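4.2 Does pretend cooking change what children eat?

The claim that children who play at cooking go on to eat more vegetables is repeated so often that it is rarely checked. We traced it through the parenting literature and found that most mentions lead back to two small surveys, neither of which recorded what the children ate. Parents were asked whether their child "liked" vegetables, and the same parents were asked how often the child played kitchen. A parent who is proud of one answer may well be generous with the other.

Our own data come from 397 families in Bestville and Saithong. Each family kept a food diary for 21 days, and play was logged separately by a second adult where one was available. Play food varied a good deal between homes, and we made no attempt to standardize it (Figure 3).
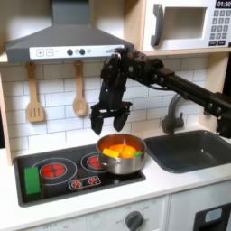
Figure 3. Toy foods in a saucepan on the cooktop of a toy kitchen.

The raw link between play and vegetable intake was positive but weak. It shrank further once we accounted for how often the adults in the home cooked from scratch, and in the Saithong group it vanished. Phetsri and Pastor read a similar pattern as a sign that play "primes" taste. We don't see how their data could show that. Children who watch a parent chop peppers every evening have something to copy at play -- and they also have peppers on the plate.

Two further problems deserve mention. Diaries kept in August overlap with school vacation, when meals are less regular. And the play logs depend on what an adult happened to notice. Sandhu has suggested that short bouts of play are missed more often in larger families, which would blur any real effect. We accept the point, but it cuts both ways, and it can't be used to rescue a result that was thin to begin with.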